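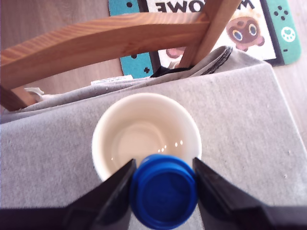
La asociación Cuentas Claras de Davby ha presentado ante la junta electoral una reclamación por los gastos de la última campaña municipal, en la que pide revisar 229 facturas abonadas con subvención pública. Según el escrito, 6 de ellas corresponden a servicios prestados después de la votación. La entidad financia este trabajo con cuotas de socios y con actividades menores, entre ellas la recogida de tapones de botella, como el azul que aparece junto a la taza blanca, y no recibe dinero de partidos.

La reclamación se dirige contra la candidatura Unión por Kidley y Davby, que obtuvo 2.511 votos y superó así el mínimo exigido para cobrar la ayuda. La asociación no discute el resultado – pide que se compruebe si los gastos declarados se ajustan a las bases de la convocatoria.

«Hemos solicitado los contratos de imprenta y de alquiler de locales en tres ocasiones y solo hemos recibido una parte», afirma Amber Koster, portavoz de la asociación. «La junta tiene capacidad para exigir el resto».

El escrito va acompañado de casi 399 páginas de documentación, entre facturas, extractos y correspondencia con la consultora Brutis, encargada de la publicidad exterior de la candidatura.

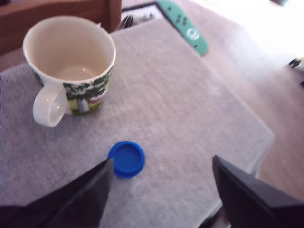 Próximos pasos

La junta debe decidir si admite a trámite la reclamación antes de que termine agosto. En caso de admisión, la candidatura tendrá seis semanas para presentar alegaciones.

La asociación celebrará una reunión informativa en la sala Tkachenko de Davby, a las 19:00 horas, con entrada libre. La fecha se publicará en el tablón municipal.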